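Monday, late

Slept badly, up before the alarm. Coffee, then the bus out to Irnham. It was already warm at seven, the way August is here. I had the window seat and read most of the Grosix report on the way, the one everybody at work has been passing around.

The report says household machines are close. It gives folding towels and loading a dishwasher as nearly solved. I don't buy it yet. The Desell arm we have on the packing bench has been running for two months and it still stops when a carton comes down the belt at an angle. On a good shift it does 300 cartons. Today it stopped 37 times, and each time one of us had to walk over, straighten the carton and press the green button. The Iwasaki on the other line is steadier, but it only ever sees one size of carton.

I will say it has saved my back. I used to lift all day and now I mostly don't. So it is a chore done by a machine, more or less, with a person standing near it.

Home is harder. At lunch I tried to write down what I do in an evening that a machine could take over. Vacuuming, yes. Dishes, maybe, if they were all plates. Then I got to tidying, and I couldn't even write out the steps. Small things are the trouble. A coin lies flat and you have to get a fingernail under it. A walnut rolls. Something soft gives when you squeeze it and something hard doesn't, and a hand knows the difference before you think about it.
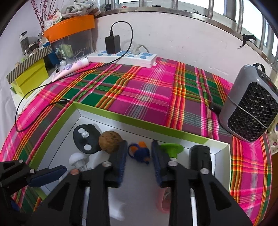
Odds and ends in the white box, with the gripper reaching in. Walnut, copper coin, small fuzzy toy.

If I had to bet, I would say the walnut is easy and the coin is not. Deciding where each thing belongs is another job again – I have trouble with that one myself.

Rice and eggs for supper. Paid the electric bill, $50 more than last month. Early shift again tomorrow, and I need to ask about the spare belt for the Desell before they order the wrong one.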